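The Front Room, Before the Op Shop Run
Gallery, posted 19/06/2022 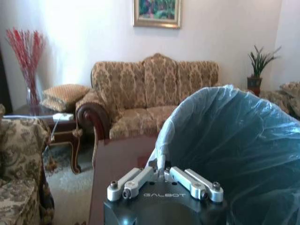 Etornam Kyei reckons one bag is never enough for a front room, and that anyone who starts with one will be back in the kitchen drawer inside ten minutes looking for the roll. She has also asked, twice now, whether the sofa is going. The sofa isn't going. The sofa has outlived two carpets and a marriage and will be here when the rest of us are compost.

The blue bag, open for business. It's the thin sort you can nearly see through, so whatever goes in stays on display to the neighbours all the way to the kerb. I've made my peace with that. They already know about the bread maker.

Behind it, the sofa in its tan and beige damask, with the three humps along the back. My aunt bought it from Prieto when Prieto still had a shop with a bell on the door, and paid it off at a rate that suited her and didn't especially suit Prieto. The pattern was chosen to hide tea. It has hidden a great deal of tea.

The carved wood on the arm gets dusted with an old sock. Amerley Dramani gave me a proper brush for it, and the brush is very good, and I couldn't tell you where it is.

The painting in the gold-toned frame stays too. Greenery, a bit of pink, a bit of blue. Family opinion is divided on whether it's a garden in Nasley or a garden the painter made up on a slow afternoon. It was valued once at $725 by a man who then offered us a good deal less for it, so back on the wall it went.

The wall itself is off-white. The tin had a grander name and the colour has been off-white from the first coat. It gets the light from the left, and in June that's the best thing you can say about the room.

Rules for the bag, such as they are. Magazines older than the cat go in. Remote controls for televisions we no longer own go in, after one last honourable press of the power button. Jigsaws stay if complete, and as the only way to find out is to do the jigsaw, the 2,000-piece harbour has been granted another year.

Cushions were the sticking point. I like two on a sofa. My aunt liked ten, and you perched on the front edge like a parcel. The surplus has gone to Delton, to a cousin with a bigger couch and a weaker will.

Anything with a cord goes in the hall for the e-waste day. Anything with a photograph in it goes in the shoebox, and the shoebox goes on top of the wardrobe, where it has been growing quietly for years.

Next gallery is the hall cupboard. There's a tent in there, or most of one, and a box marked MISC in handwriting none of us will own up to.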